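Styliani Ververidis repairs household brushes and dusters in Rarasville, and in May she let us sit at her table for one afternoon. She learned the work from Menaka Kanagaratnam. "She told me, first look at the fibres, then at the backing," she says. Grey ones are her favourite – "they forgive a little dust". 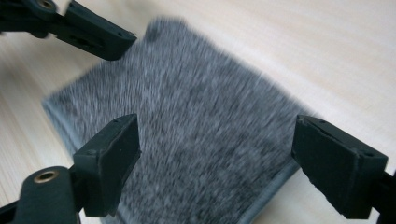

How do you clean thick synthetic fur? "With cool water and a mild soap, and I comb it only when it is dry. I never use the iron."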